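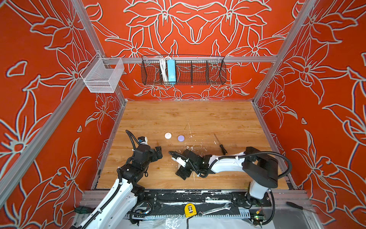

The Gallutgate bench is a two-arm robot workcell used for the comparative testing of grippers, wrist cameras and arm controllers. It was set up by the Puvari laboratory as a fixed place in which different hardware could be tried on the same small set of table tasks. The name is also used for the test procedure that grew up with the bench, and for the score sheets that come out of it. The procedure has been copied, with changes, at other sites.

Layout

The cell has a wood-grain tabletop with metal edging, closed in on three sides. Aluminium extrusion posts stand at the two rear corners, and a horizontal rail runs between them above the level of the table. Wire baskets hang from this rail and take cables and power strips off the working surface. Both arms are bolted to a black rail along the front edge, so that they reach inwards over the table from the operator's side. Tools in current use are kept on a lower ledge in front of the rail, below the reach of either gripper in normal operation.

The walls are covered with an orange-red paper with a large printed pattern of lily-like flowers in pale outline. The pattern is counted as one of the test conditions. Results taken against it are filed separately from results taken against plain grey board, and the two are not averaged.

Arms and controllers

The bench takes a pair of arms of the same type, left and right. Each arm carries one gripper, and the two grippers can meet near the middle of the table. Cables run outside the links in corrugated conduit, with loops left free at the shoulder and wrist. The length of these loops is set by hand. If a loop is too short it pulls on the wrist at full reach, and the controller reads the pull as a load on the gripper. If it is too long it drags on the tabletop or crosses in front of the wrist camera. The Puvari procedure calls for the loops to be checked at nine fixed arm positions before any scored run.

Two controllers have been compared at length. The first, supplied by Keskinen, closes its position loop in the arm and accepts new targets from the host at a fixed rate. The second, known as Skenus, was written at the laboratory and runs the loop on the host computer. Under the first, the arms held position more steadily when both were moving. Under the second, the delay between a command and the start of movement was shorter, but slow sideways drift appeared in long holds with the arm stretched out. Later versions of Skenus reduced the drift by adding a gravity term for the weight of the gripper, which has to be entered again each time a gripper is changed. Leaving the old value in place is the most common cause of a rejected session.

Grippers

All grippers tested on the bench are of the parallel type with two fingers. They differ in finger length, finger stiffness and tip material. Tips are treated as a separate part and may be moved from one gripper to another.

Short, stiff fingers do best on tools with a hard handle, such as screwdrivers, where the object must not turn in the grip when lifted. Longer and more flexible fingers do better on low, flat objects, as they bend slightly on contact with the table and slide under the edge. The small discs used on the bench are the hardest items in the set for most grippers. A disc lying flat offers little height to hold, and a finger that comes down a little too high closes over it. A finger that comes down too low presses on the wood, and the arm either stops on its force limit or lifts slightly at the shoulder.

In the first full comparison, each gripper was given 70 attempts at lifting a disc from a flat start. The stiff gripper succeeded 37 times and the flexible gripper 51 times. With the tips exchanged between the two, the gap became smaller but did not close, which was taken to mean that finger stiffness had more effect than tip material. The comparison was made with the Keskinen controller only.

Wear is recorded by eye. Soft tips lose their edge first on the inner corner, and a worn pair gives a false improvement on round handles while getting worse on everything flat. Tips are therefore replaced in pairs, and the two sides of a pair are never split between arms.

Cameras

Wrist cameras are held in small clip-on mounts near the gripper. The mount fixes the distance from lens to fingertip, and a change of mount is treated as a change of camera for scoring purposes. A wide lens keeps both fingertips in view through the whole closing movement but shows the object small at the start of the approach. A narrower lens gives a better early estimate of position and loses one fingertip in the last part of the movement.

A fixed camera overlooking the table is used for the record and, in some tests, as a second input. Its weak point is blocking by the arms themselves. When both arms reach inwards, the links and conduit cover much of the area in which the objects lie, and an object close to a gripper may be hidden from the overhead view at the moment it is most needed. Tests with the fixed camera alone gave the lowest scores of any camera arrangement. Adding it to a wrist camera helped in the approach and made no measurable difference to the final grip.

Colour causes difficulty of its own. The strong wall colour affects automatic white balance, and pale objects can shift in apparent colour as the wrist turns towards or away from a wall. The procedure requires white balance and exposure to be locked before the first attempt.

Test procedure

A session begins with the loop check, followed by entry of the gripper weight and a calibration of each wrist camera against a printed card. The card is then removed. Objects are put down by hand within a marked distance of their start points, and small errors in placing are accepted as part of the test.

Scored tasks are of three kinds. In single-arm tasks, one arm lifts an object and holds it clear of the table. In passing tasks, the object is handed from one gripper to the other over the centre line. In paired tasks, both grippers act on one object or on two objects lying side by side. Only single-arm results are used to compare grippers. Passing and paired tasks depend heavily on the controller and are reported under that heading.

An attempt ends when the object has been held for the required time, when it is dropped, or when either arm stops on a force limit. Attempts stopped by the operator are struck out and repeated. Debris on the tabletop is left in place during a run unless it lies under a fingertip, and it is noted on the sheet.

Limitations

The bench measures a narrow range of work. Its objects are light, the table is level, and the lighting does not change within a session. Scores for a gripper cannot be carried over to another arm, as stiffness at the wrist differs between types. Front mounting also favours approaches from one side. Objects near the back wall are reached with the arm almost straight, where both controllers perform worst, and an early version of the score sheet did not separate these from objects near the middle. Results on that sheet are generally left out of later comparisons.

A revised sheet divides the table into front, middle and rear bands and gives a score for each. It was adopted at Puvari in March together with a shorter form of the loop check for sessions in which only the tips have been changed.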